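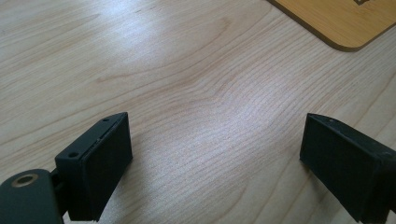
**gridlock_41:** Pick-the-board set stands at 425 episodes, 400 after cleaning. Khrystyna wants more table glare in the mix. I'd stop there.

**k_horobets:** Disagree. The pale top washes out and the policy drifts near rounded corners.
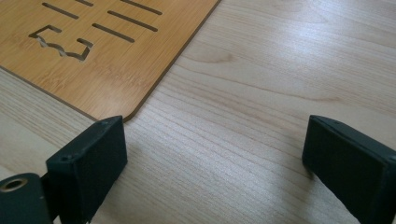 *Photo: Zubaida Hayat / Semeniuk*

**zhayat:** Slots matter more than glare - the depth estimate fails inside them.

**gridlock_41:** Then relabel. New takes cost us 2 days in February.

**k_horobets:** Relabelling won't fix exposure.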